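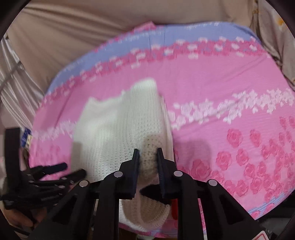 Middale Linen and Laundry Care: Your Questions

Do you take hand knits?
Yes, and we love them! Please tell us the fiber if you know it (a label, a yarn band, even a good guess helps). Wool gets a cool soak and dries flat, and cotton knits can usually take a light steam afterward. We never hang a wet sweater, however nicely you ask.

How long will my order take?
Most bags dropped off by Saturday noon are ready in 4 days. Wedding linens and christening gowns take longer, so do call ahead and we'll work out a date together.

Should I press at home or leave it to you?
Whichever you like! Plenty of our customers wash here and press at home, and a well-padded board with a smooth cover makes the job so much kinder. Press knits from the wrong side, lift the iron up and down, and let each piece cool before you fold it. 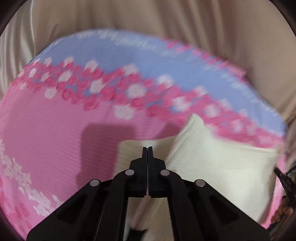

Can you get old stains out?
Sometimes, and we'll always tell you before we try anything strong. Genivaldo Godoy looks after our stain table and would much rather see a spot you haven't already scrubbed at. Tea and fruit often lift, but old rust is a harder case.

Do you pick up?
We do, in Middale and out along Lacerda Road, for orders of two bags or more. Leave them on the porch with your name pinned on, or bring them by the shop at 1462 Tandell Street, where there's parking around back.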